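Notes for the Arberg library evening, July. Slow down on the first page, I always rush it.

Hi everyone, thanks for coming out. I'm going to talk about putting things away. I run the toy library at Villa, and over the winter I got a bit obsessed with why some kids clean up happily and others melt down. (Pause, let the parents laugh.)

So we have 1,063 items on our list. Most go home, come back, and get sorted by whoever is on shift. What changed my mind was Flostlow, the little playgroup down the hill, where cleanup took forever until they gave every kind of thing one home - and a home a three-year-old could work alone. Lids were the enemy. Lids and those clear tubs with the snap handles, ugh!

(Next two slides, leave them up while I talk.)

A drawer with a round knob, and a shallow pink tray.
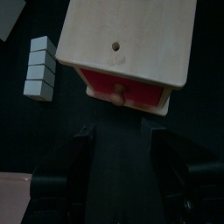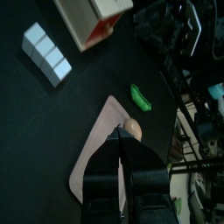
When I tried this out on the Braner parents' group, one mother said her son would pull a drawer open all day long and never once put anything in it, so what was she supposed to do with that? Fair question. I told her to let him, for a week or two, and then start handing him things while it's open. She wrote back later that it had worked for blocks and failed completely for socks.

Okay, practical part. Start with one shelf. Pick 24 things at most and box up the rest, out of sight. Swap them when the kids get bored, and you'll know when that is. Our swap day starts at 13 minutes past nine, long story, ask me over coffee.

Then labels. I like drawings better than words at this age, and they can be terrible drawings. Mine are! Hold up the duck one. Take questions after that.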